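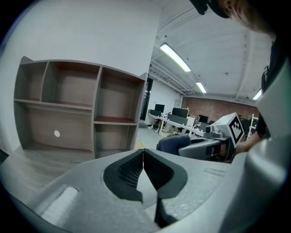
The empty bookcase, with the desks going back toward the brick wall.

Print this story | E-mail this story

The White Sticker
By Yee-man Liu
August

The e-mail said the bookcase was free to whoever could move it, and Jui-lin Wei read it twice looking for the catch.

She had worked at Denent for six years and in that time the company had given her a mug, a fleece with the zipper on the wrong side, and a day off that turned out to be a day already owed to her. Furniture was new. Furniture was the kind of thing a company gave away right before it gave away other things.

"It's a bookcase," said Hendrik Swanepoel. He sat at the next desk and had a talent for being satisfied. "They don't need it. Who has books?"

"They had books in it last month."

"And now they're in boxes. That's progress."

She went to look at it after lunch. It stood where it had always stood, at the front of the long room, up against the white wall. Three cubbies across the top, the left one too narrow for anything but pamphlets. The backs of two of them were a reddish brown that didn't match the gray-brown of the rest, as if the factory had run short and hoped for customers who wouldn't look. Under those was the big compartment where somebody used to keep the Zorkmont binders, all sixty of them, until the Zorkmont account went wherever accounts go.

On the back panel of the big compartment was a round white sticker. She had never seen it before. She leaned in until her head was inside the bookcase. The sticker had nothing written on it.

"Are you all right in there?" asked Tzu-hsuan Ko, from Facilities.

"What's the sticker for?"

Ko bent down beside her. He looked at it for longer than she expected. "Inventory," he said.

"There's no number."

"Then it's been inventoried."

She let that go by. Ko had told her once that the lights hummed less if you didn't listen, and she had been listening ever since. "Why are we giving it away?"

"Refresh," said Ko.

"Refresh of what?"

"The space." He waved an arm down the room, past the desks, all the way to the bricks. It was a big gesture for a man who had been told one word and was making it last.

Jui-lin went back to her desk and opened the spreadsheet she kept for her own purposes. She didn't think of herself as suspicious. She thought of herself as a person who had once worked for Kinoshita, where they replaced the good coffee in the spring and the staff in the fall. Before the coffee it had been the plants. A woman had come with a cart and taken them away for what she called a rest.

So she had a list. Water cooler, moved. Magazine subscription, lapsed. Bookcase, free to whoever could move it. She typed that in, saved it, and went looking for Li-hua Chung, who ran the floor and who had sent the e-mail.

Li-hua was on the phone. She held up a finger, then a second finger, then turned her chair to face the other way. Jui-lin waited.

"It's about the bookcase," she said when the chair came back.

"Do you want it? Please want it. I've had one reply and it was from a man asking if we had any in oak."

"I want to know why it's going."

"It's in the way."

"Of what?"

Li-hua rubbed her eyes. She looked like someone who had been asked a lot of questions that day, and Jui-lin noted it, though she couldn't have said which column it went in. "Finusham is taking the front half of the room," Li-hua said. "They're small. They do something with invoices. They want to put a table there. We're going to have a meeting."

"When?"

"When I've written the slides."

"And our half?"

"Stays our half."

"For how long?"

"Jui-lin, I found out at nine this morning. I sent the bookcase e-mail because it was the only part I knew how to do."

It had the sound of something true. Jui-lin had heard that sound before. At Kinoshita they'd had a man whose whole job, as far as she could tell, was making it.

She told Hendrik, who took it well. He said half a room was plenty of room. He said they might be nice people at Finusham, and might bring a better printer. He asked if she was going to take the bookcase.

"I don't have anywhere to put it."

"You have that hallway."

She did have that hallway. It was thirty-two inches wide where the radiator stuck out, and the books that ought to be in it were stacked against the wall in piles that leaned when the bus went by. She had been meaning to buy something for them. She had gone as far as looking one up, and it cost 459 dollars and came in pieces, and the reviews were all either five stars or one, so that it was impossible to believe any of them.

At half past five the room emptied out. She took the tape measure from Ko's drawer and measured the bookcase across, and front to back, and up. She wrote the numbers on her wrist. Then she measured it again, having no great faith in the tape.

It would go in. It would go in if she took the hallway door off, and if the reddish parts didn't bother her, and if the thing was sound. She put both hands on the top edge and leaned. It didn't creak. She pushed it from the side, and it stayed where it was. She looked underneath as best she could for whatever was wrong with it.

The sticker had come loose a little along one edge. She worked a fingernail under it and peeled it off, slowly, so it came away whole.

Behind it was a screw hole, plugged with something pale. She pressed on it. It was firm.

She stood there with the sticker on the end of her finger. Then she stuck it back, not quite where it had been, and went to her desk and wrote to Li-hua that she would take the bookcase, provided someone could confirm in writing that it was free.

The answer came before she had her coat on. "Yes," it said. "Free. Li-hua."

Jui-lin printed it out and put it in her bag.

Reader comments

marguerite_t: I worked with a Jui-lin. She was right about the coffee too.

D. Okafor: Good story but no way does that go around a radiator. Did she measure the stairs?

pelham41: So do they get laid off or not? Felt like it stopped early.

marguerite_t: @pelham41 I think the plants tell you.

row_nine: We have a filing cabinet with a blank sticker on it and now I can't leave it alone.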